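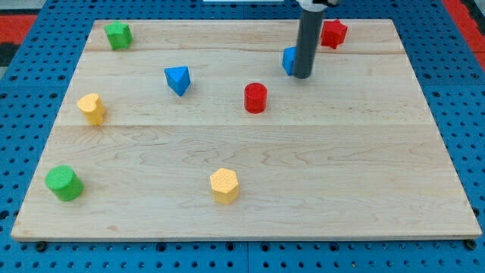

Courses > Industrial Marketing > Term Reports > The Maddocks Van in Brustville

Term report, submitted 23 Nov 1999

1. What we set out to do

The Maddocks is a small delivery van. Its maker, Fludico, builds it in Jumthorpe and sells it mostly to bakeries, florists and people who repair washing machines. The company says it is the natural choice for the town business. Our group wanted to know why, in Brustville, the town businesses had naturally chosen something else.

We first planned to study the whole regional van market. This lasted until we found out what the registration data costs. The project then became a study of one town.

2. Method

We mailed a one-page survey to 522 businesses listed in the Brustville phone directory under trades that plausibly deliver things. We got 283 back, a better return than our instructor predicted and a worse one than we had bragged about. Three were filled in by the same dry cleaner, who has three branches and the same opinion in each. We kept them.

We also visited the two dealers in town that carry the Maddocks. At the first we were treated as customers until we said the word "report." At the second we were never treated as customers, which saved time.

3. Findings

Price came up most, as it would. The Maddocks lists for 2,700 dollars more than the van most of our respondents drive now. Fludico's brochure answers this with a chart of fuel savings over the life of the vehicle. We redid the chart with Brustville pump prices and the mileage our respondents reported, and the savings do not catch up with the price until well after most of them would have traded the van in. A bakery here does not drive very far. It is a short town.

The second complaint was the side door. It is on the passenger side only, and the van comes with one key for the doors and another for the ignition. Respondents wrote about this at length, some of them on the back of the page.

Service was third. The nearest shop with a full stock of parts is in Jumthorpe, and owners reported waiting about 5 days for anything more serious than a mirror. For a florist in February that is the whole season.

On the other hand, people who own a Maddocks like it. They praised the low floor and the turning circle, and several said they would buy another if somebody else paid.

4. Problems with the study

The survey asked "Are you satisfied with your van?" before it asked whether the business had a van. We would change the order. We also left no space for leased vehicles, and a good number of people wrote "leased" in the margin with what looked like irritation.

5. Recommendations

Fludico should keep a parts counter in Brustville, even a small one, before it spends anything more on brochures. A second side door should be offered as an option. The two keys should be one key.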